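Commissioning and Upkeep of a Simulated Kitchen Manipulation Cell
Final project report, Robotics Laboratory II
Submitted June 19, 2018

1. Purpose

The project covers the setup and maintenance of one simulated work cell, called Furkach in the lab's files. The cell consists of a single arm model, a two-fingered gripper and a kitchen with fixed cabinets and appliances. Our task was to bring the cell to a state in which other groups could run jobs on it without editing the model files.
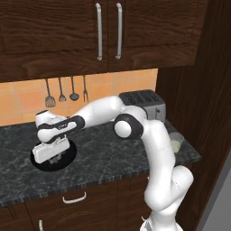
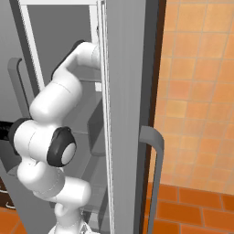
Arm in the simulated kitchen, at the counter and at the open refrigerator.

2. Cell setup

The first decision in setting up the cell was where to fix the base, and most later problems came from it. The Makhubela scene files we inherited placed the arm by eye, with no recorded offset from the cabinets. We replaced this with a single reference point at floor level and defined the counter, the burner and the refrigerator hinge relative to it. The counter position is the easier one to check. With the gripper low over the black burner, the long upper segment passes in front of the backsplash and just below the hanging fork, so the utensil rail had to be included in the collision set. We had left it out at first on the assumption that the arm would stay clear of the wall. The refrigerator pose is tighter, with the top link close against the inner strip of the open door, and it was used as the limiting case for all link clearances.

Collision shapes were rebuilt from simple primitives. The Virolus converter had produced one mesh per visible part, including every cabinet handle, and the physics step could not hold its rate. Handles that are grasped kept their full shape. All others were reduced to boxes.

3. Calibration routine

The routine runs at the start of each session and takes some 20 seconds:

Move all joints to zero and compare against the stored encoder values.
Open and close the gripper 3 times with no load.
Move to the counter reference pose and log the tool position.
Move to the refrigerator reference pose with the door fully open and log the minimum clearance.

A clearance below 30 mm stops the session – the operator must reload the scene before continuing. The threshold was set by trial and is probably conservative.

4. Faults and repairs

Joint drift. Over long runs the wrist joint settled away from its commanded angle. The cause was a damping value entered in the wrong unit when the arm model was converted. It was corrected in the arm file and the gains were retuned.

Door hinge. The refrigerator door kept swinging after release and could strike the forearm. Friction was added at the hinge. The value is not measured from any real door.

Contact jitter. The fingertips vibrated against thin handles. A smaller time step removed the vibration but made the run too slow, so we softened the contact instead and accepted slight penetration.

Log overflow. The Zistex logger stopped writing after 3,000 entries without a warning. Logs are now split by session.

5. Remaining work

The base reference is still stored in two files, and both must be changed together. The glass and the toaster on the counter are treated as fixed bodies. The calibration routine does not test the lower cabinets or the drawer, and any group planning to use them should add a third reference pose first.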